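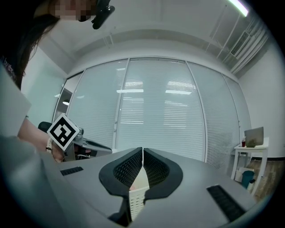 Hunelis Countertop Water Filter Guide, page 126

Changing the cartridge

We suggest a fresh cartridge every 5 months, a little sooner if your water is hard.

1. Turn off the cold tap and let the spout drain.
2. Twist the lid to the left and lift out the old cartridge.
3. Drop in the new one, arrow pointing down, and close the lid until it clicks.
4. Run cold water for 7 minutes. A bit of gray in the first glass or two is just carbon dust, so please don't worry!

Caution: never run hot water through the filter.

Note: spare lid seals are listed on page 156.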